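Evaluating a Sorting Policy in Simulation, Part Two: Setting Up the Tray Task

Welcome back! If you worked through the first part of this tutorial, you have a simulator that starts without complaining, an arm that moves when you ask it to, and probably a cup of coffee that went cold while the assets were downloading. In this part we're going to take a trained policy and find out how good it is at putting batteries into a tray, using the method we call paired-start evaluation. It takes an afternoon the first time and a good deal less after that.

The task is called Brarkmont in our configs, after the first workspace we ever modeled, and the name has stuck to everything since. The instruction given to the policy is "put the batteries in the empty compartment."
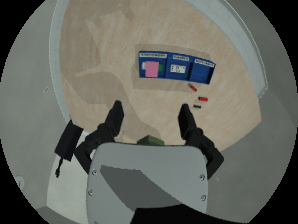
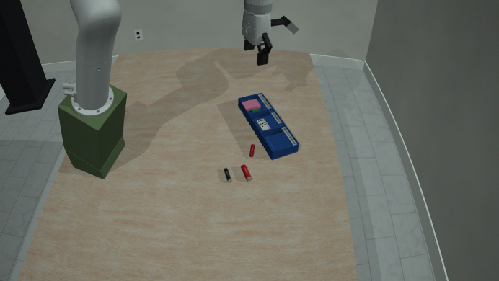

Wrist view first, then the side view, both with the batteries still on the tabletop and the tray lying to one side of them.

Why run the evaluation in simulation when the policy is meant for a real arm?

Repeatability is the main thing. In simulation you can put every object back in exactly the same place, to the last decimal, and hand the same start to two different policies. On a real bench you can get close with tape marks and patience, but small differences creep in, and with only a few dozen trials those differences can be as large as the effect you're trying to measure. You'll still want real trials before you believe anything important. Simulation lets you spend them on the two or three checkpoints that deserve them.

Before you start

You'll need the Flivach runner installed from part one, a policy checkpoint, and a second checkpoint to compare it with. The second one can be an earlier save from the same training run, and that's what I'd suggest if this is your first time, as you'll already have a feeling for which one ought to win. Our own training set for this task has 3,296 demonstrations in it, but please don't let that number put you off. The evaluation doesn't care how the policy was trained, and I've run it happily on checkpoints that could barely find the table.

Make sure there's plenty of disk space if you plan to save video. We keep both camera streams for every episode, and I've filled a drive this way more than once.

Step 1: Generate the starts

A "start" is a saved file holding the position and rotation of every loose object, the pose of the tray, the lighting and the arm's joint angles. We generate these once, ahead of time, and never again for that comparison. Open the task config, set the number of starts to 300, pick a seed, and write the seed down somewhere outside the config file. (I keep a plain text file called notes in every experiment folder. It's not elegant, but it's saved me many times.)

The generator places the tray first and then drops the batteries inside a region you choose. Let it run the physics until everything settles before it saves. If you skip the settling, you'll get batteries that are still rolling a little when the episode begins, and the policy will be blamed for it.

Step 2: Throw out the impossible ones

Some of your starts will be bad. A battery may have come to rest against the tray wall at an angle that the fingers can't get around, or two of them may have landed on top of each other. Run the reachability check, which tries a simple scripted grasp on each battery and flags any start where all the approach angles fail. Replace the flagged starts with fresh ones until you're back up to 300.

I used to do this by eye, scrolling through thumbnails, and I'd encourage you to look through at least a handful even with the script. You get a sense of the task that way. You may notice, for instance, that your drop region is too narrow and the batteries always end up on the same side, in which case go back and widen it now, before you've spent the compute.

One caution here. Do the filtering before you've run any policy at all. It's very tempting to come back later and decide that a start your favorite checkpoint failed on was "unfair." Maybe it was! Leave it in anyway, and make a note of it for the next set.

Step 3: Check both cameras

Our policies take two images at each step, one from the wrist and one from a fixed viewpoint, and they must match what the policy saw in training. Resolution and crop are the obvious things to compare. Lens distortion is the one that catches people, particularly with a wide wrist camera. If your training data was recorded with strong fisheye distortion and your simulated camera is a perfect pinhole, the policy will reach for places where nothing is, and you'll spend a sad evening hunting through your action scaling for a bug that lives somewhere else.

The quickest test I know is to render one image from each simulated camera, put it next to a training image, and flip back and forth between them. Straight table edges should bend by the same amount. Objects near the border should be squashed the same way. If something jumps, fix it before going on.

Step 4: Run the pairs

Now the pleasant part, where the computer works and you don't. For each start, the runner loads the file, runs policy A until it succeeds or times out, reloads the very same file, and runs policy B. We allow the same time limit for both, and we swap the order on alternate starts. In a well-behaved simulator the order shouldn't matter at all, and swapping is a cheap way to find out whether yours is well behaved.

If you're using the Rusovon scheduler you can spread the starts over as many machines as you like. Keep each pair on one machine, though. Different graphics cards can render very slightly different pixels, and now and then that's enough to tip a hesitant policy into a different grasp.

Start with a trial run of 6 pairs and watch all of the videos from beginning to end. I know it's dull. Watch them anyway. You're looking for a success check that fires too early (a battery balanced on the tray wall should not count), an episode that ends while the arm is still moving, or a gripper that passes through the tray because somebody simplified a collision mesh. Once those look right, let the full set go.

Step 5: Score by stages

A single pass or fail for each episode hides a lot. We give credit in stages for each battery: approached, grasped, lifted, and released in the correct compartment. The last stage is checked only after the gripper has opened and moved away, and the battery has to be lying inside the compartment walls.

Stage scores make it much easier to see what a new checkpoint has learned. Two policies can have the same success rate when one of them fumbles its grasps and the other grasps beautifully and then lets go over the wrong compartment. Those call for completely different fixes, and you'd never know it from the headline number.

We also record whether the policy disturbed anything already in the tray. It doesn't affect the main score, but it goes in the table.

Step 6: Compare the pairs

With both policies run on identical starts, every start falls into one of four groups: both succeeded, both failed, only A succeeded, or only B succeeded. The first two groups tell you how hard the task is. The comparison between policies lives in the other two, so count those and set them side by side. If A wins alone on many more starts than B does, you have a real difference. If the two counts are close, you don't have evidence for one yet, however nice the videos looked.

For a proper test, the analysis script in the Amegashie folder runs an exact sign test on those two counts and prints an interval for the difference in success rate. Report the interval along with the rate, please. It makes life much easier for the next person who reads your results, and in my experience that person is usually you in August, trying to remember what you did in the spring.

If the results look strange

A policy that fails on every start almost always has a setup problem. Go back to the cameras first, then check whether the gripper command is flipped, with open and closed the wrong way around.

If A and B succeed on exactly the same starts, make sure you've loaded two different checkpoints. I have compared a policy to itself for an entire weekend, and the agreement was superb.

If running one policy twice on one start gives different outcomes, look for a random seed inside the policy itself. Many action samplers draw fresh noise at each step. You can fix that seed, or you can run each start several times and average, and we do the second when we have the compute for it.

Save the start files together with the results, in the same folder, with the seed and the version of the simulator you used. Part three picks up from that folder and changes the lighting and table texture, one at a time, to see which of them the policy minds most.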